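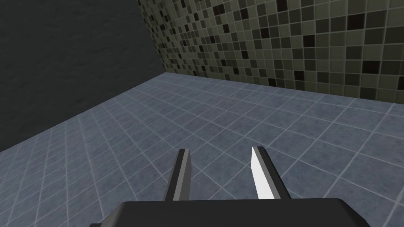

Tile floor in a small room, looking toward the far corner.

Tile Floors: Sweeping, Mopping, Grout and Small Repairs

Posted January 20, 2021 by Štěpánka Bartoš
Filed under: Floors, Cleaning, Small Repairs

I have 152 square feet of tile in my house, split between the laundry room, the back hall and the bathroom. The tips below come from taking care of those three floors. They are for ordinary glazed ceramic and porcelain tile with cement grout. If you have marble, slate, travertine or any other natural stone, skip anything that mentions vinegar and check with whoever sold you the stone before you put anything stronger than dish soap on it.

Sweeping

Sweep or vacuum before every mopping. A mop pushed over grit turns it into gray paste, and the paste settles in the grout lines, which sit lower than the tile. Most dirty grout I have seen in other people's houses got that way from mopping.

If you vacuum, turn the beater bar off or switch to the bare floor head. Stiff brushes throw crumbs backward and can dull a soft glaze over the years.

Start in the corner farthest from the door and work toward the door. Do the edges first with the crevice tool, then the middle. A dry paintbrush, the cheap 2-inch kind, gets lint out from where the baseboard meets the tile. I keep one hanging on the broom hook.

In the laundry room, pull the lint trap before you sweep and not after. I still forget.

Mopping

Hot water and a small squirt of plain dish soap will clean a tile floor. I use a teaspoon to the bucket. More soap leaves a film, and the film grabs the next round of dirt, so the floor looks worse two days later than it did before you started. If your floor feels tacky under bare feet, there is old soap on it. Mop twice with plain hot water and nothing else and see if that takes care of it. When it doesn't, half a cup of white vinegar in a gallon of water will usually cut the film. Rinse after. Don't make a weekly habit of the vinegar, as acid slowly eats cement grout.

Use two buckets, one for the soapy water and one for rinsing the mop. Change the rinse water when you can't see the bottom.

Wring the mop until it stops dripping. Puddles run to the low spot in the room, and every old house has one. Mine is behind the toilet.

Flat microfiber mops work better on smooth tile than string mops. On textured tile it's the other way around, or use a deck brush with soft bristles. Wash microfiber pads without fabric softener and hang them to dry.

Never mix bleach with vinegar or with ammonia. Read the label on the back of the bottle too, because some bathroom cleaners are acid and don't say so on the front.

Grout

Try the mildest thing first and stop when it works.

Baking soda and water, mixed to the thickness of toothpaste, takes off most kitchen and foot traffic grime. Spread it along the line, leave it ten minutes, scrub with a nylon brush and wipe up with a damp rag. Then wipe again with clean water. Dried baking soda leaves a white haze, and people mistake it for damage.

For anything baking soda won't move, use oxygen bleach powder in hot water, at the strength given on the package. Pour it on so that it stands in the grout lines, wait, scrub, mop it up. It takes some patience. I do 4 square feet at a time and set a kitchen timer. If you do the whole room at once, the first part dries before you get back to it.

Don't use a wire brush. Steel bristles leave gray marks on the glaze, and broken bits of wire rust in the grout. An old toothbrush is fine for a spot but too soft for a floor. A grout brush with a long handle costs a few dollars, and your knees will be glad of it.

Kneel on a folded bath towel or a garden pad. Move it with you.

Orange or pink staining in a bathroom is usually from standing moisture. Clean it off, then run the fan longer. Black spots that come back in the same place again and again, along a tub or under a window, may mean water is getting in from behind, and no amount of scrubbing will fix that.

Sealing

Cement grout should be sealed. Epoxy grout does not need it. To find out if yours needs a fresh coat, put a few drops of water on the grout and wait. If they bead up, leave it alone. If the grout goes dark, it is drinking the water and it's time.

Clean the floor well first and let it dry overnight. Put the sealer on with a small foam brush or one of the bottles with a wheel on the end, and wipe any off the tile before it sets. Sealer that dries on the glaze makes a cloudy streak, and getting it off is a miserable job. Stay off for as long as the label says. I seal mine every March, when I can have a window open and the heat isn't running so hard. The back hall needs it every year. The laundry room could probably go longer.

Stains and spills

Hair dye: blot right away, then hydrogen peroxide on a cotton ball. Test a hidden spot if your grout is colored.

Candle wax: put ice in a plastic bag, hold it on the wax until it's brittle, lift with a plastic scraper or an old store card.

Rust rings from cans: lemon juice and salt on the tile itself, rinsed quickly. Keep it off the grout as best you can. Then put felt or a saucer under the can.

Nail polish: let it dry and scrape it. Remover works on glazed tile, but it will spread the color into the grout if you pour it on. Dab.

Red wine, coffee, tea: wipe, then baking soda paste on the grout.

Paint drips: latex comes up with hot water and a plastic scraper even weeks later. Oil paint wants mineral spirits on a rag, windows open, and the rag laid flat outdoors to dry before it goes in the trash.

Laundry detergent: wipe up with dry paper towels first. Adding water to a detergent spill keeps you there all afternoon.

Scuffs from shoes or appliance feet: a clean tennis ball or a pencil eraser. Melamine sponges work also but they are a fine abrasive, so go easy on a shiny glaze.

Loose and cracked tiles

Tap each tile with the handle of a screwdriver once in a while. A solid tile gives a dull click. A loose one sounds hollow. One hollow tile that doesn't move can be left alone. If it rocks, or if the grout around it has turned to crumbs, take it up and reset it before it breaks.

To reset a tile that comes out whole:

Scrape the old grout out of the joints on all sides with a grout saw. Go slow near the edges of the neighboring tiles.
Lift the tile with a stiff putty knife. Put a scrap of cardboard under the knife so you don't chip the next one over.
Scrape the old mortar off the back and off the floor until both are flat. This is most of the work.
Vacuum the hole.
Dry-fit the tile. If it sits high, scrape more.
Spread thinset with a small notched trowel, press the tile in with a slight twist, and lay a straight board across to check that it's level with its neighbors.
Wipe up what squeezes out, and leave it alone for a full day.
Grout the joints, wipe with a damp sponge, and buff off the haze with a dry cloth when it appears.

A hairline crack that you can't feel with a fingernail can be left as is. Clear nail polish will keep dirt out of it for a while. A crack that runs across several tiles in a line is a sign of movement in the floor under them, and replacing tiles won't help until that is dealt with.

Keep spare tiles. If you are having a floor put in, ask for 8 extra and store them on edge in a box with the color name and the grout name written on the outside. My laundry room tile was dropped by the maker years ago, and I've used two of my spares already.

Corners and edges

The joint where the floor meets a tub or a shower should be caulk, not grout. Grout cracks there every time. Scrape out the old stuff, dry the joint completely, run masking tape down both sides, lay a thin bead of silicone, smooth it with a wet finger and pull the tape right away while the bead is still soft.

Baseboards pick up mop water. Wipe along them with a dry rag when you finish.

Mats and furniture

Rubber-backed mats can leave a yellow stain on tile that will not come out. Use a cotton or woven mat with a separate open grid pad under it, and lift it now and then to let the floor dry.

Put felt on chair legs and replace it when it's flat. Washing machine feet need rubber cups. To move a heavy appliance, lay down a sheet of hardboard first, smooth side up, and walk the machine onto it.

What I keep on the shelf

Dish soap, baking soda, white vinegar, oxygen bleach, a nylon grout brush, the paintbrush, a plastic scraper, six microfiber pads, a tub of premixed grout in the right color, and masking tape.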